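The quiet trade in test kitchens

Before a chilled ready meal reaches a shop, someone has to plate it, wait, and plate it again. Much of that work is now done in hired rooms on industrial estates such as the one at Merham, where a kitchen can be booked by the half day.

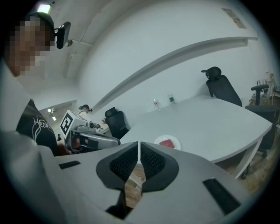 The rooms are plain by design. Lighting is fixed at 1000 lux on the worktop, well above what most home cooks have, so that colour changes in cut food show early. Walls are white — a tinted wall shifts the apparent colour of meat and fish.
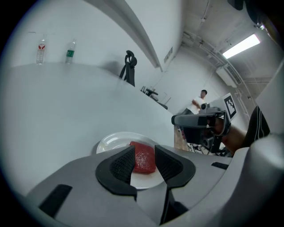

Words: Ruth Stenance
Food & Industry

Surface colour is the usual first measure. Chilled samples are held at 2°C and brought out singly, and the Skemo method allows up to 20 minutes on the plate before a reading is thrown away. Plates are white and unpatterned. Tables are wiped between samples and left clear of packaging.

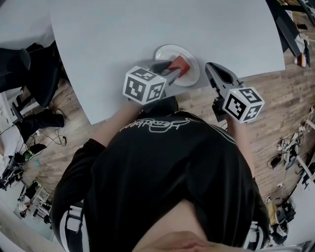

Cost decides how often a recipe is tested. Kälin, which lets kitchens by the day, charges £600 with cold storage included. Smaller producers tend to share a booking and split the hours. Drainage, extraction and spare sockets are checked on arrival, and any fault goes in the room log before work starts.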